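How a song gets from a bedroom to the radio

Hello again! Last week lots of you wrote in asking who decides which songs get played on the radio, and whether the singer gets paid every time. Good questions, and I had to ring my friend Tihomir Hodžić to get some of the answers right. He writes songs for a band called Flevia, and he talks very fast, so my notes are a mess.

Let's start with the song itself. When you make up a tune and some words, and you write them down or record them, that song belongs to you. You don't have to fill in a form. The grown-up word for this is copyright, and it means other people have to ask before they use it. Yes, even if you are 10! Yes, even if the song is about your hamster.

Now for the tricky bit. A song on the radio is really two things squashed together. One is the song (the tune and the words) and the other is the recording of it. If I sing Tihomir's song in my kitchen and record it, he still owns the song, but the recording is mine. They can have different owners, and grown-ups do argue about it.
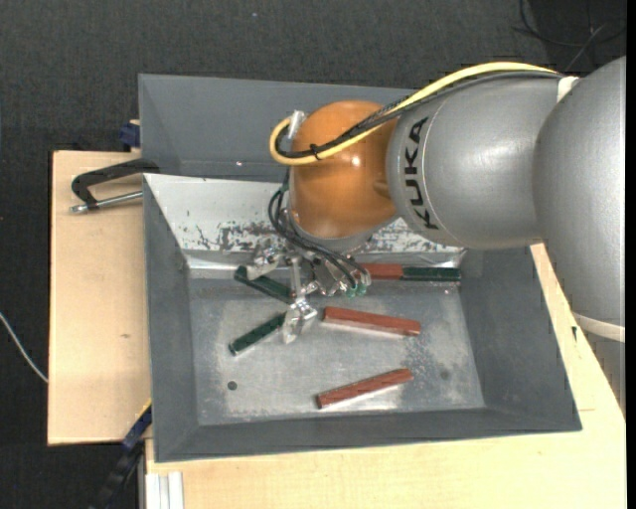 An orange and grey KUKA robot arm reaching over a metal bin.

So what does a record label do? A label is a company that helps a band make recordings and tell people about them. Flevia's label is called Grovov and it's tiny — one room above a bakery in Lekside, and it smells wonderful in there. Grovov paid for the studio when the band made their first album. When people buy the album, Grovov takes its money back first, and after that the band and the label share what comes in.

The money a songwriter gets when a song is played is called a royalty. (Nothing to do with kings and queens these days, sorry.) One play on the internet earns a teeny tiny amount, much less than a penny. Tihomir looked up his newest song for me and it had been played 3313 times since February. I asked what he'd bought with the money. A sandwich, he said, and he had to put a bit towards it himself.

Radio works differently. The station keeps a list of everything it plays, and the songwriters get paid from that list. Who picks the songs? At Radio Lekside it's Mrs Radulović. She listens to new music every Friday morning with a big pot of tea, and she chooses 5 new songs for the week.

Next time I'll tell you what a producer does, and why drummers always arrive first. Keep your questions coming!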